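Search this site
Search
Rulline — Progress report to the funder, equipment planning stage
2019-10-08

We use cookies to remember your settings. By continuing you accept this. Accept / Read more

1. What was planned for this period

In the application we promised to decide, before the end of this stage, which equipment the Plemside workshop should buy with the second part of the grant. We also promised to keep the cost of the first table under the limit agreed in June. The second promise is kept. The first is kept partly, and I explain below which decision is still open.

2. Spending

From the equipment line we have spent 2,204 pounds. This covers the arm, the gripper, the power supply and the clear panels around the table. The cables and small brackets were bought separately for 413 pounds, which is more than we had written in the budget. The reason is simple: we had counted only one set of cables, and the supplier Essien sells the longer ones in another package. I ask for your permission to move this difference from the travel line, where we have money left.

3. Work at the table

The daily work is with light toy objects and a plate. We chose them in the first stage for their low price and their different shapes, and we see no need to change them. The arm works from above and the panels stay in place during the work.
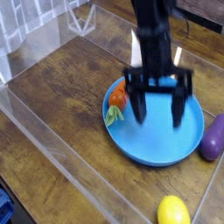

The toy carrot on the blue plate, with the gripper open.
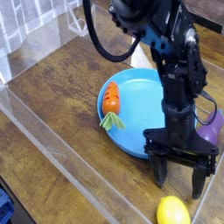 For the next purchase the most important question is the gripper fingers. The present ones are sufficient for small objects, but the team would like to have a spare pair on the shelf. In this period we lost 21 working hours waiting for a replacement part, and a spare pair costs much less than this time. I have put it as the first item in the new list.

4. Offers received

We asked for offers for a second arm and received 2 of them. Essien offers the same model that we have now, with a short delivery time. Zuter offers a stronger arm at a higher price, and the training is included. The stronger arm would need a heavier table, and this is not in our budget. My own opinion is that the same model is the better choice for us — the team knows it already, and the parts can be shared between both tables. But the Zuter offer did not include the delivery cost, so I have asked them to send it again in complete form. Until it arrives I do not wish to close the comparison.

5. What we ask from you

Please confirm the transfer from the travel line. Please tell us also if the spare fingers may be ordered now, or if they must wait for the second payment. The order form is ready and only the budget code is missing.

The next report will contain the final comparison and the signed order, if you agree with it.

Subscribe to our newsletter
Your e-mail address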